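Landlord wants a fee for a key I never had. Do I pay?

Posted by Marlow_2B, 6th February

Moving out of my place in Sernitz. The checkout sheet says I owe for one small mailbox key. I was given a front door key and a firm handshake. The mailbox has been open since October, when the door came off.

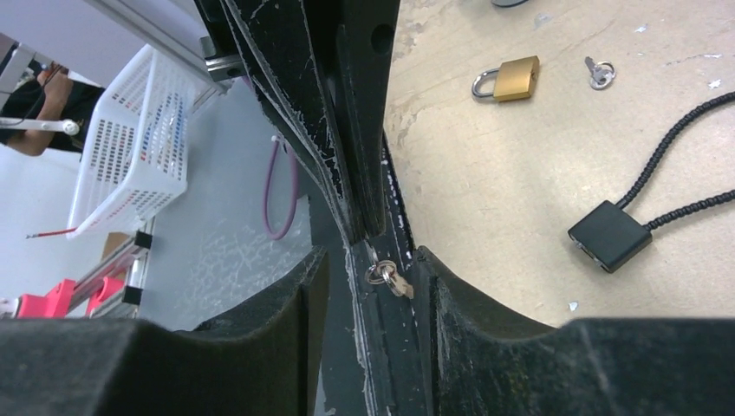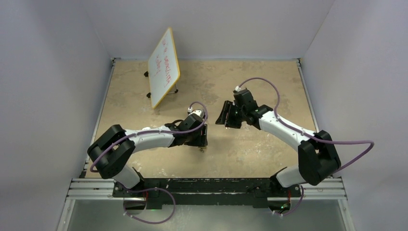 Renting and Moving Team, Prindby Neighbor Help

The fee is more than the lock would cost new. My lease just says "all keys issued." Is it worth arguing over, or do I pay and keep my blood pressure down?

Tarun Tiwari
Look for your move-in inventory. If it lists a mailbox key and you signed it, you're in a weak spot. If it doesn't, write to the landlord, attach a copy and ask for proof the key was issued. Keep it short and leave out the handshake. Ask for a receipt for the replacement lock too. Mine went quiet for eight days after that, then dropped the charge. Rules on deposits vary, so check with your local tenant office before you withhold anything.

daltolow_dave
just pay it lol

pennywhistle5
Don't just pay it. Dave pays everything. Did you ever report the broken mailbox door in writing? Dig that email out and send it along with the inventory. I kept all of mine from five years in one building and it's the dullest folder I own, but I got my full deposit back.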